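Cuaderno de taller - célula bimanual
Jueves 4 de septiembre

Visita de Virnavent, mañana completa. Vienen por el asunto del embolsado y desembolsado de consumibles para su almacén de Larkcombe. Por nuestra parte, Souad Lahlou en la consola y yo tomando notas. Por la suya, Ximeng Xia y dos técnicos de mantenimiento que preguntaron más que él.

Antes de abrir, comprobaciones de rutina. Homing de los dos brazos sin incidencias. El izquierdo seguía con el desfase de muñeca que anotó Souad en enero y que nunca corregimos en el fichero, solo en la consola; lo he pasado por fin a la configuración. Recalibrada la apertura de pinzas. Versión del controlador Stimik: la misma de la semana pasada, no he querido actualizar el día de una demostración.

Objeto de la sesión: bobina de filamento en bolsa transparente con cierre. Es la pieza que pidió Virnavent en su correo. Tiene dos dificultades conocidas, los brillos del plástico, que confunden la estimación de profundidad, y el borde de la bolsa, que no coincide con el de la bobina. Si el planificador apunta al contorno de la bolsa, cierra sobre plástico vacío. Si apunta al disco, empuja el paquete entero antes de cerrar.

Para enseñar la vista de muñeca pusimos en la pantalla grande la señal de la cámara en directo. A Xia le interesaba saber qué se ve realmente entre los dedos con la pieza tan cerca.
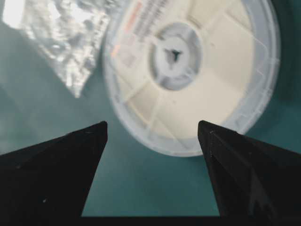

Vista de muñeca, bobina sin enfocar del todo. Texto de la etiqueta ilegible a esta distancia.

Comentado con ellos: a esa distancia los dedos salen nítidos y la bobina no, de modo que leer la etiqueta desde la muñeca queda descartado con esta óptica. Habría que leer antes, desde la cámara superior, o cambiar la lente. Xia prefiere lo primero por coste. El orificio central se distingue lo suficiente para usarlo como referencia de centrado; Souad propone ajustar la elipse al cubo y olvidarse del borde translúcido, que toma el color de la mesa y rompe la segmentación. De acuerdo. Queda apuntado también el reflejo del papel metalizado, que satura la esquina superior izquierda. Probar con exposición fija.

Segunda parte, trabajo a dos brazos. Teleoperado, sin política autónoma. Lo dijimos al empezar y lo repetimos al final, porque uno de los técnicos seguía hablando de "lo que ha decidido el robot". Velocidad limitada al 38 % del máximo durante toda la visita.

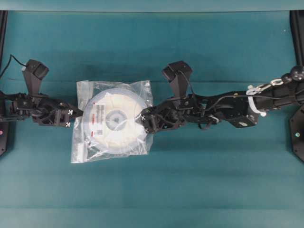
Pinzas enfrentadas a los lados de la bolsa. La derecha ya sobre el borde, la izquierda sin llegar.

La asimetría de la aproximación es cosa nuestra: el procedimiento de Ait Ali manda apoyar primero la derecha y entrar después con la izquierda. Los técnicos preguntaron por qué no cerrar las dos a la vez. Se puede, pero con bolsa arrugada la primera que toca desplaza el conjunto y la otra llega tarde. Con la derecha de tope el error queda en un solo lado y se corrige mejor a mano. No tengo datos comparativos decentes de esto, solo la costumbre. Debería medirlo.

Preguntas que quedaron sin respuesta completa:

Vida útil de los dedos. Llevamos 249 ciclos con el juego actual y no hemos llegado al desgaste. Ellos necesitan una cifra para 1.000 ciclos por turno. No la tenemos, y así se lo dije.

Marcas en X de los dedos. Preguntaron si aguantan la limpieza con alcohol. No lo hemos probado. Souad tiene un juego de repuesto para estropear.

Bolsas de otro proveedor, más rígidas. Envían muestras.

Parada de emergencia. Pidieron verla en funcionamiento con los brazos en movimiento. Hecho, los dos se detienen y mantienen posición. Rearme desde consola, correcto.

Cierre con Xia en la sala de arriba. Quiere una segunda sesión con su propio material y, a ser posible, con la lectura de etiqueta integrada antes del agarre. No he comprometido fecha.

Pendiente:
- Exposición fija en las dos cámaras de muñeca (yo)
- Ajuste de elipse sobre el cubo central, con imágenes de hoy (Souad)
- Ensayo de alcohol en el juego de repuesto (Souad)
- Comparar entrada simultánea y entrada escalonada, misma bolsa, mismo operador (yo)
- Pedir a Ait Ali la última versión del procedimiento; la impresa que hay en la célula tiene tachones a bolígrafo y no sé cuáles valen

Registros de la sesión copiados al servidor, carpeta Virnavent.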